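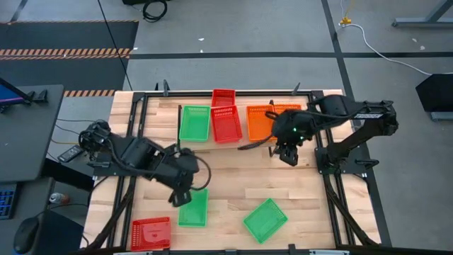 Lowri Nicholas brings her dad along for the last leg

Singer and breakfast radio host Lowri Nicholas has added her father to the bill for the closing week of her tour, and if the clips she has been posting are any guide, he is enjoying it more than she is.

Nicholas shared a short video on Friday from the car park behind the Gallagher, where she played to a full room of 600. In it her dad can be heard telling a parking attendant that he is "with the band", then asking whether the band gets a discount. Nicholas, who is filming, says "Dad, please" four times before the clip ends.

The post drew more than 900 comments overnight. Most were from people who recognised their own parents. One follower wrote that her father had once introduced himself to a waiter as her manager when she was working as a dental nurse. Another asked if Mr Nicholas could be booked separately.

He has had a small part in the show since the tour reached the coast. Before the encore he walks out with a kitchen stool, sits down and plays harmonica on Flillamen, the slow song that closes his daughter's second album. He learned the part from the record. Nicholas told her listeners last month that she only found out he had been practising when a neighbour mentioned the noise.

"He's 30 seconds too long every night," she said on air. "I've stopped trying to fix it. The drummer just watches him and comes in when he looks tired."

Her partner, the actor Selim Bozkurt, has stayed out of the videos so far, although his voice turns up in one of them, asking who ate the sandwiches. Bozkurt is between jobs after finishing the second season of Braltier, the harbour drama in which he plays a customs officer with a gambling problem. He has been driving the second van, the one with the merchandise in it. He and Nicholas have been together for three years and do not often post about each other. Fans who waited outside after the Gallagher show said he signed a few programs and then went back to loading boxes.

There had been some talk online that the family posts were a lead-up to a reality series. Nicholas answered that one herself in the comments: no series, no film crew, and her mother would never allow it. Her mother has seen the show once, from the side of the stage, and preferred the support act.

The clips have done the tour no harm. The two nights at the Isturero were slow to sell at first and now have 51 seats left between them, all in the upper level. A third night was considered, but the hall has a school concert booked and the crew need the day to travel.

Nicholas will take a break from touring after that and is due back at the breakfast desk in November. She has said a live recording of Flillamen will go up on her page before then, harmonica included. Her father has asked for his name to go first on the credits. At the time of writing they were still discussing it.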